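Nazar Lysenko on leaving the restaurant and fixing other people's laundry rooms

May 20, 2024

Caught Nazar Lysenko between two jobs, in the front seat of his van, engine off, sandwich half eaten. He had forty minutes. I got most of them.

He cooked for a living until he was thirty-eight. Line cook, then sous chef, then a kitchen of his own at Skostia, which closed one November after the lease went up. He doesn't sound bitter about it. "I was tired already. The lease just told me so."

Now he goes into houses and sorts out the room with the washer in it. Sometimes it's a basement, more often a hallway closet with folding doors that stick. He calls the business Trumari, after a street his grandmother lived on. Has one employee, Cormac Brennan, who does the shelving and the plumbing and, according to Lysenko, all of the talking.

How do you get from a kitchen to that?

"Same job," he says. "You have a small space, too much stuff coming in, and it has to go out clean and on time. In a kitchen everything has a station. At home the clothes get carried through five rooms and then they live on a chair."

His first customer was a friend's sister, Nathalie Verbeke, three kids, machine in the garage. He charged her nothing and it took him a whole weekend. She told people. By the end of that year he had a waiting list and no website. Still has no website, really, just a page with a phone number and a picture of the van.

I asked what he looks at first when he walks in.

"Where they put the basket down. Always. If the basket has no place to go, it goes on the floor, and then you step over it for a week."

He wants a flat surface near the dryer, at hip height, big enough to fold a bath towel. That's it. People ask him for cabinets and he talks them out of about half. Doors hide things, he says, and hidden laundry is laundry that doesn't get done. Open shelf, one rod for the shirts, a hook for the thing that has to dry flat but never will.
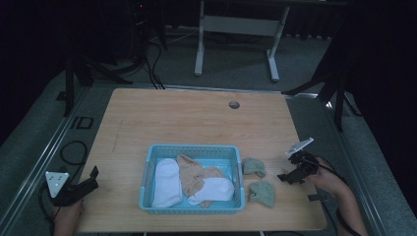 Socks are where he gets worked up. He has opinons. Pairing them at the end of the load is a mistake, he says, you're tired and it's the last thing in the pile. He pairs as he unloads. Anything without a partner goes back in the basket and waits for the next wash. Two washes and still alone, it becomes a rag.

"My wife thinks this is cruel." Does she follow the rule? "She has a drawer. I don't open the drawer."

Kids' socks he treats separately. Mesh bag, zipper, straight into the machine and straight out again. Verbeke's youngest sorts her own now, by color, on the folding table. Takes her forever. He approves.

We talk money for a bit. A basic job runs $613, and that covers a shelf, a rod, a counter and Brennan's day. If the machines have to move it's $1,611, more if there's a wall in the way. He quotes over the phone and sticks to it, even when he's wrong. He's been wrong a lot. One house, the floor behind the washer was soft enough to push a screwdriver through — he lost money and four days, and still won't say whose house it was.

Does he miss cooking?

Long pause. Some chewing.

"I miss the noise. Not the hours. I miss when a plate goes out and you know." He says his old boss, Gualtiero Ferri, still calls every few months to offer him a job. Ferri's last offer came with a parking space. He thought about the parking space.

He cooks at home now, which he never did before. Soup mostly. His son won't eat it.

What's next? He'd like to do a shared laundry room, in an apartment building, for people who hate theirs. He has one in mind, a brick building with two machines for the entire place and a sign-up sheet that goes missing. The manager there, Siamak Vahidi, has been freindly but slow. Lysenko has drawn it up three times, on the backs of invoices. Long counter down one side, bench under the window, a shelf for what gets left behind.

"People stand in there for an hour with nothing. No chair. You're holding your clean clothes in your arms like a baby. Put a bench!"

I ask about advice for someone with no budget at all. He's already wiping his hands and looking for his keys. Clear the top of the dryer, he says. Everything off it, the old detergent, the light bulbs, the dog's medicine. Fold there. Carry it away the same day, even if it's ugly folding.

And if it doesn't get carried away?

"Then it's a chair again."

Brennan is knocking on the window by now. They're late, there's a utility sink in the back that has to be in before four. Lysenko hands me the other half of the sandwich and starts the van.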